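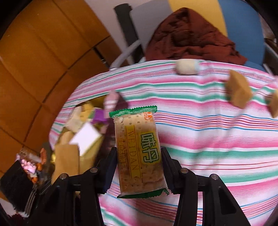 Snacks on the Striped Cloth
Gallery, March 2023

The snack table at Sallholm runs through the winter and closes before the summer. People bring in packaged crackers, cookies and sweets from wherever they have been shopping or traveling, and everything goes out on the big table for tasting. This page covers the crackers. Sweets and drinks have their own galleries, linked from the menu.

Weidan cracker
Individually wrapped, with a mostly clear wrapper and green seals, the top one shiny with a zigzag edge. The name is printed sideways on a yellow band, with 味丹 in large characters next to it. The cracker shows through the film, beige with small docking holes near one end and browner, rougher patches lower down.

The tablecloth
White, pink, magenta, green, lavender and orange stripes, with a few thin lines in blue and dark red. It wrinkles easily and is never ironed. The same cloth has been used for every tasting since the move from Budar, and it will be used again when the table reopens in August.

How the table works
Single-wrapped items are best, as they can be put out without plates. Larger packs are opened and divided into bowls. Please leave the wrapper with the item until it has been added to the list, even if the cracker has been eaten. Names are copied as printed, including any Chinese, Korean or Japanese text.

Tasting notes
Notes are kept on paper cards and typed up at the end of the season. The card headings are salt, sweetness, crunch and aftertaste. Cards without an item number can't be matched, so write it in the top corner. The last number used was 319.

Bringing something in
Drop-off is at the Maeng Street door. Items need to be sealed and in date, and the ingredients should be readable on the pack or written on a separate slip. Homemade baking goes on the other table.

Prints
Prints from any gallery can be ordered through Prinon in the small size only. Give the gallery title and order code 981. Orders are picked up at the snack table.

More galleries: Sweets / Drinks / Tins and Boxes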